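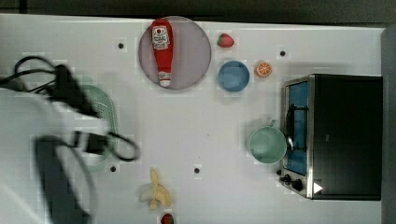 What is the right way to wash painted toys without the paint lifting?
A damp cloth with a drop of dish soap, then a second cloth with plain water, then air drying on a rack. No soaking.

Posted in: Cleaning and Upkeep
27/04/2026

halvorsen_k
Taking over the toy shelf at a small preschool and trying to write down a cleaning routine. We have hard plastic pieces, painted wood, and a few silicone things. The old sheet says soak everything in bleach water every Friday, which has left the wood fuzzy and the paint chalky. What do people use?

mdf_and_glue
Soaking is what raised the grain. Water goes in through any chip in the finish, the fibers swell, and the paint film cracks over them. Sand the fuzzy spots lightly, recoat with a water-based finish rated for toys, and stop immersing them.

Ama Nartey
Split the sheet by material. Hard plastic with no seams or squeaker holes can go in the top rack, no heated dry. Anything hollow with a hole gets wiped, or water sits inside and you get black mold. Silicone can be boiled. Wood gets the wipe described at the top and nothing else.

tern40
Disagree on the top rack. Our dishwasher (a Govano, two racks) warps thin plastic even with heated dry off. The wash water itself is hot enough. I hand wash in a basin and it takes 24 minutes for the whole bin.

Ama Nartey
Depends on the plastic. Polypropylene handles it. Polystyrene doesn't, and cheap sets rarely say which they are. Run one piece you don't care about first.

halvorsen_k
And the bleach? Our licensing office wants a sanitizing step after the wash.

mdf_and_glue
Then do it as a spray on the clean surface and leave it wet for the contact time on the label. Soap first. Bleach on a dirty surface is mostly used up by the dirt.

pell_r
Mixing it fresh matters too. We kept a bottle on the shelf from August until the holidays and the test strips read close to nothing by the end. Strips come in tubes of 100 and are worth having.

tern40
Strips tell you concentration on the day. They don't tell you whether anyone left it on long enough. I'd put a timer next to the sink before I'd buy strips.

pell_r
Both, then. A timer won't catch a weak mix.

halvorsen_k
Draft so far: plastic in a basin, silicone boiled, wood wiped -- sanitizer sprayed on plastic only, mixed each morning. Roughly 50 pieces, so I will do half on alternate days.

Ama Nartey
Looks workable. Pull anything mouthed during the day into a separate tub and wash it before it goes back out, whichever half it belongs to. Check with licensing on the wood, some inspectors want it sanitized as well.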